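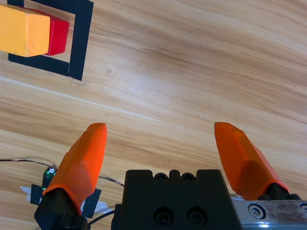
Sunday, July 30, 2023

Shop notes, dye bench

Back on the walnut hulls today, with the whole place to myself and the radio on. I want to get all of this down before I forget which jar was which, because last time I trusted my memory and we ended up with a lovely brown that I have never been able to make again.

So, the question is still the same one from February. Why does the Plistdale wool take the hull dye so much darker than the Findard wool, when they're both supposed to be plain white, washed, undyed, same weight? Back then I blamed the water. I've since used the same bucket of rainwater for both and the difference didn't budge, so I owe the water an apology.

My new guess is the washing. Findard feels a little greasy if you squeeze a handful and then rub your fingers together. Plistdale squeaks! If there's still grease in the Findard then of course the color can't get in properly, and all this fussing with the pot has been a waste of a good kettle. I rewashed half the Findard in very hot water with dish soap, let it sit until the water was cool enough for bare hands, and did it again. The first rinse came out the color of weak tea with a scum on top. The second was nearly clear. That's a pretty big hint right there.

Set up four jars:

Jar 1: Plistdale, as it came
Jar 2: Findard, as it came
Jar 3: Findard, rewashed
Jar 4: Findard, rewashed, plus a pinch of the iron water

200 grams of hulls for the lot, soaked since last weekend in the big crock and strained through an old pillowcase. (The pillowcase is a goner. It's a nice goner, though, I might hem it and keep it.) I split the liquid evenly and stood the jars in the canning pot with a rag on the bottom so they wouldn't knock together. Brought it up slowly, kept it just under a simmer, and then turned it off and let everything sit for seven hours with the lid on. I know the book says overnight. I wasn't going to come back at midnight for a jar of yarn.

Results, wet, by the window:

Jar 1 is that deep chocolate we always get. No surprises.

Jar 2 is the usual disappointing toast color, and streaky, with a couple of spots where the tie was too tight and it stayed almost cream. My fault on the ties. I need to do them as loose figure eights like I keep telling everyone else to.

Jar 3 is the good one. Much darker than Jar 2, and even all the way around. Still not quite Jar 1, a touch redder I think, but I could put them in the same sweater and you'd have to be looking for it.

Jar 4 went gray. A soft, mousy, slightly green gray. I expected a darker brown and I got a wet sidewalk. I kind of love it? It would be beautiful next to the onion skin gold. I used too much iron, I'm nearly sure, because the wool feels a bit crunchy, and iron does that. Half a pinch next time, and I should really weigh it and stop saying "pinch" in a notebook.

I cut a short length off each one and tied them onto the sample card for the binder, with the jar numbers in pencil. Please don't use pen on those, the last card bled all over the page and now there's a blue smear on the madder samples from last year.

Other stuff while I'm here:

The Hoàng scale is eating batteries again. If it reads low and then jumps when you touch the plate, that's a dying battery, don't re-zero it and carry on like I did on the first weigh-out this morning. I had to do the hulls twice.

The Fukberg silk noil came in and it's on the high shelf, still in the bag. It has a strong smell, kind of like a wet dog who's been at the beach. I've read that it fades after a wash. I hope so. I'd like to try it in the next hull bath, with no iron, and leave it the full night this time.

We're low on white vinegar and totally out of the wide rubber bands. The strainer with the wobbly handle finally came apart in the sink, so it's in the trash, and the little one is fine for small batches.

Things I still don't know: whether one hot wash would do it or if it takes two, and whether the redder tone in Jar 3 comes from the soap. I could test the soap pretty easily by rewashing some Plistdale the same way and seeing if that goes red too. I'll need to start another crock of hulls for it, and the ones in the freezer are the last until the tree drops again.

All four skeins are rinsed and on the rack over the sink. They'll dry lighter. I'll write down the dry colors underneath this when I'm in next.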